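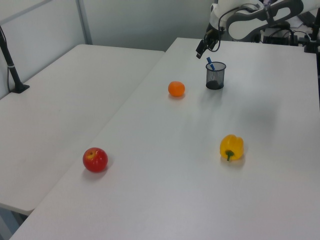

Loubna had 2 hours before the landlord's fella came for the keys and she still hadn't packed the kitchen. Hadn't packed anything much. Her mother's rule was you never leave a place with food still in it, bad luck, so the fruit had to be eaten or given away, and she'd got as far as lining it up in her head. An apple, an orange, a yellow pepper lying on its side with its little green stem stuck out. The pen cup too, the black mesh one, one marker left in it with a blue cap. You'd think a person would own more pens after all that time.

She rang Samir. No answer. Rang again.

“I'm driving,” he said.

“Then don't pick up.”

“You rang twice. I thought somebody died.”

“Do you want a pepper?”

A long nothing. Indicator ticking. “What colour?”

“Yellow.”

“I've got the van till four, Loubna. I've got your bed in the back of it. I dont want a pepper.”

She put him on speaker and went at the cupboards. Brovier tea, half a box. Lentils from October, or some other October. A tin of Pronden sardines she'd bought for a cat that moved out before she could open it – the neighbour's cat, grey, terrible manners. Into the bag. All of it into the bag, never mind what went with what.

“Did you find the envelope,” Samir said.

“What envelope.”

“Loubna.”

“I'm looking.”

She wasn't looking. She knew exactly how much had been in it, 700 dollars, the last of what Dad left for the move, and she knew she'd put it somewhere clever. That was the trouble. Somewhere so clever she'd been pleased with herself for a whole day.

Behind the fridge, no. In the rice, no, and now rice on the floor. Inside the Mirkura catalogue, the one with the couches nobody could afford, the cheapest of them 4,000 – she shook it by the spine and got a coupon and a leaf.

“You still there?” she said.

“I'm at the lights. Think. Where were you standing?”

Where was she standing. By the window, it was raining, she had the marker in her hand because she was doing the boxes. KITCHEN. KITCHEN 2. She'd written something and laughed at it. What had she wrote?

She went down the hall, quick, socks sliding. Boxes up to her chin. BOOKS. SHOES. LAMP (BROKEN). And then on the bottom, naturally on the very bottom, in blue capitals: TAX STUFF DO NOT OPEN BORING.

“Oh,” she said.

“Oh good or oh bad?”

She was already on her knees shoving SHOES out of the way. Tape. No scissors, scissors were in a box. Teeth then. Inside was her winter coat and Dad's radio wrapped in a tea towel, and the envelope flat against the side, his writing on the front, just her name with the C of Cherkaoui done too big, the way he always did it.

She sat there on the floor with it. Didn't open it yet.

“Loubna? There's a bloke behind me honking.”

“Then go,” she said. “Go, it's here. I've got it.”

She heard him breathe out. The van pulled off, something in the back slid and thumped, probably the bed.

“I'll be ten minutes,” he said. And then, “I'll have the pepper.”

Posted 15 November 2020

64 shares | 2 comments

Home | Stories | Archive | About

Contact | Back to top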